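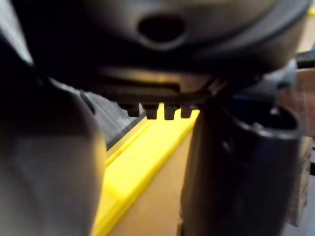

Switching from evening classes to distance learning halfway through a course

Posted in: Studying and Courses
Posted 09/02/2020

I am in the first year of a two-year bookkeeping certificate at Marncombe College. It is an evening class and I have been going since the autumn. My shifts have changed at work and I can no longer get there for the start of the lesson. I have missed two already and was late for another.

The college says I can move to the distance version of the same certificate, which is run through a study site called Eltia. I would keep the marks I have so far. There is a transfer fee of 256 pounds, which I could pay, but I don't want to spend it and then find I can't keep up on my own. I was never good at homework at school. I do the work fine when someone is standing at the front of the room.

What I would like to know is:

Is the work the same, or is there more of it when you do it at home?

Do you still get a tutor, and how long do they take to reply?

How did you make yourself sit down and do it after a shift?

My next assessment is in May and I would need to tell the college before then. I could also stop now and start again next year, but I would lose the marks. Any replies from people who have done it would help, especially if you changed over in the middle and didn't start that way.

ngui_reader
I changed over in the middle, on a different course (business administration) but with the same college and the same study site, so most of this should apply to you.

The work is the same. The units have the same titles and the assessments are the same papers. What changes is that anything the tutor would have explained in class is now written out in the unit notes, and you have to read it. For me that took longer than the lesson did. A unit that was covered in one evening took me two sittings at home, sometimes three if there were calculations in it. I would plan for that. If you only set aside the hours that the class used to take, you will fall behind in the first month and it is hard to get back.

You do get a tutor. Mine replied to messages within two working days, except in the holidays. The thing to know is that they answer what you ask and no more. In class, if you look confused, the tutor sees it. Online you have to write down which part you don't follow. I got into the habit of keeping a page at the back of my notebook for questions and sending them all together at the end of the week. Before I did that I was sending one line at a time and waiting two days for each answer.

On sitting down to do it, I tried studying straight after work and it didn't suit me. I would read the same page over and over and take nothing in. What worked was going to bed earlier and doing an hour before my shift. I know that isn't possible for everybody. If your shifts move about, write the rota out for the month as soon as you get it and mark the study hours on it the same day, before anything else gets put in.

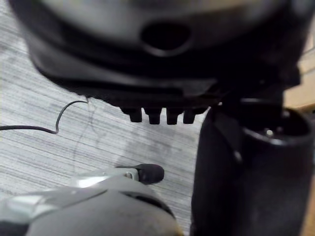 I also kept the hours short. An hour is enough if you know what you are going to do in it, so I wrote the next task on a slip of paper at the end of each session and left it inside the folder. Then I didn't spend the first ten minutes deciding where to begin. When I had a longer stretch free I used it for the practice papers, as those need to be done in one go, with the clock running.

One more point about the fee. Ask whether it covers resits. In my case the transfer fee did not, and I had to pay again for one paper. Get them to put the answer in an email. Ask as well about the deadline for the May assessment, as the distance students on my course had to book their place earlier than the evening group did, and two people on the forum missed it.

I passed, though my marks dropped a little in the first unit after the change and then came back up. I wouldn't start again next year if I were you. You have done the hard part of getting used to the subject.

travus678
Don't do it is my advice. I did a distance course and gave up after 7 weeks. It was very easy to put off and there was no one to notice. If you already know you're not good at homework then you have your answer. Ask your boss to change the shifts back, or swap with someone on class nights. Most places will let you if you ask early enough.

Also 256 is a lot for moving your name from one list to another.

plainledger
I think both of the above are fair, and it depends on how many hours you can really find. Before you pay, try it for a fortnight. Ask your present tutor for the notes for the next unit and work through them at home as if you had already changed over. Keep a record of when you planned to study and when you did. If the two columns look much the same after two weeks, go ahead. If the second column is mostly blank, you have found out without paying.

It is worth asking the college if there is a daytime or weekend group as well. They don't always mention it. When I was at Marncombe there was a Travus group, which was the name of the building, and it met in the mornings for people on late shifts. I don't know if it still runs. The main office would be able to tell you.

For bookkeeping in particular I would say practice little and often. I left double entry alone for a fortnight once and had to go back to the beginning of the unit. Even a few entries on your break is better than a gap. Keep the corrected ones too, with the mistake still showing, and look at them the night before the paper.

If you do have to miss more classes while you are making up your mind, tell the tutor beforehand. Some courses have an attendance rule and you don't want to be taken off the list before you have had the chance to transfer.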